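Aug 6, 2023. Glove rig, Mesness cell. Notes by B. Yurt, continuing from the February rebuild.

Started with the wrist pose dropouts. Symptom as before: finger joint angles come through clean, but the marker cube pose jumps or goes missing for short stretches when the operator rolls the hand inward. Went through the log from the last cloth session and found 29 dropouts. Most of them fall in the same part of the motion, where the hand reaches over the middle of the table and turns palm down to pinch a corner.

First suspect was the cube mount. Two of the screws into the back plate of the exoskeleton had backed out by a quarter turn. Not enough to see, but enough to feel when the cube is pushed sideways. Cleaned the threads, put on medium threadlocker, tightened by hand with the short driver. Do not use the long one on this part. The plate is printed and the inserts will spin (see Quintero rig, same failure).

Second suspect was the marker faces. Wiped all of them with a dry lint-free cloth. One border had a lifted corner, which changes the apparent edge at shallow angles. Pressed it back down with a drop of contact adhesive. If it lifts again, replace the whole face from the matte sheet. The glossy sheets in the same drawer are left over from Callolow and should be thrown out. They wash out under daylight.

Redid the cube-to-wrist offset after the mount was tight. The procedure is unchanged: hand flat on the jig, hold still, record, rotate the jig, record again, solve. Residual was high on the first pass because I had left the old face-to-face dimensions in the config. Corrected and repeated, and the second solve was acceptable. Saved as calibration 651. Earlier files are still in the folder but should not be loaded with this mount.
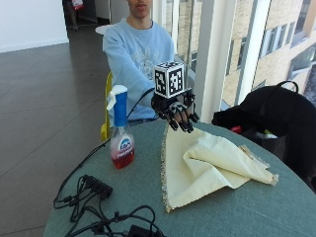
Cable strain is the next item. The lead from the glove runs back toward the operator's body and then down, and at full reach it pulls on the connector at the wrist. On this unit the connector has no latch. I added a loop of slack at the forearm, held with a hook-and-loop strap, and the pull is now taken by the strap. Checked at full extension in every direction across the table with no change in the encoder readings. The strap needs to go over the sleeve. On bare skin it slides.

Power is still a temporary arrangement. The multi-socket block should be fixed under the tabletop, with the adapters tied to the column and only the glove lead coming up. Mutia has the clamp brackets. Needed: 2, plus adhesive cable clips for the rim.

Finger side. Index and middle return to zero within tolerance. The ring finger reads 11 counts high after a full curl and drifts back over a few seconds. Took the cover off the proximal joint and found cloth fiber wound around the pin. Removed it with tweezers, no lubricant. The offset is gone after ten curls. Fringed cloth sheds, so inspect the joints after every session that uses it, and add this to the end-of-day list next to the cable check.

Exposure on the fixed camera was set for the blinds-down condition. With light coming through the glass wall the side faces of the cube lose contrast. Set exposure manually and locked gain. Auto exposure follows the window and must stay off. I have not tested late afternoon.

Ran the cloth fold sequence again with the new calibration: reach, pinch, lift, carry, release. Dropouts went down but are not at zero. The ones left all come with the cube turned fully away from the camera, and no amount of tightening will fix that. A second camera on the opposite side would cover it. The bracket from the Quintero rig fits the same rail.

Open:

- brackets and clips from Mutia
- reprint back plate with longer inserts
- late afternoon exposure check
- order matte marker sheet, one left
- delete the pre-rebuild calibration files once the backup is confirmed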